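Home | Issues | Authors | Contact
Print this article | E-mail this article

4.2 Collection and labeling of grasp attempts

All attempts were recorded on a single arm with a parallel gripper, working over a white tabletop. The planner receives one view from a fixed camera and one from a small camera mounted at the wrist. Object proposals are computed in the fixed view, projected into the table plane, and passed to the grasp sampler, which returns at most 21 candidates per object. Candidates whose approach path meets the swept volume of the upper link are dropped before scoring. 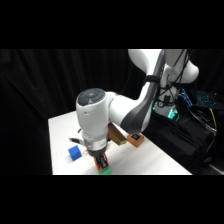

Scoring uses the same network as in Section 3, with weights frozen. The top candidate is sent to the Nava controller, which replans the last part of the descent from the wrist view alone. We set the handover height by hand and did not tune it per object. An attempt is labeled a success if the finger gap stays above threshold for 300 ms after the lift command ends. Of 2,000 attempts logged, 1,202 remained after we removed runs with dropped messages or a stale transform between the two cameras.

Near contact, the fingers hide part of the target, and the segmentation mask shrinks on the occluded side. The estimated centroid then moves away from the finger and the controller follows it. We correct for this by rendering the finger outline from joint readings and treating those pixels as unknown instead of background. The correction was written by Galbraith and is included in the Wotwood release; the labeling tool is maintained separately by Chisholm. 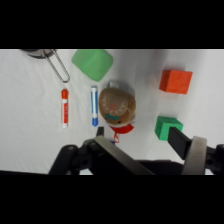
Figure 4. Wrist view of a cluttered tabletop. The right finger overlaps part of the green cube.

Thin parts such as wire handles remain a problem for the mask network and are handled by a separate edge-based proposal step, described in Section 4.3.

Print this article | E-mail this article
Previous | Next | Top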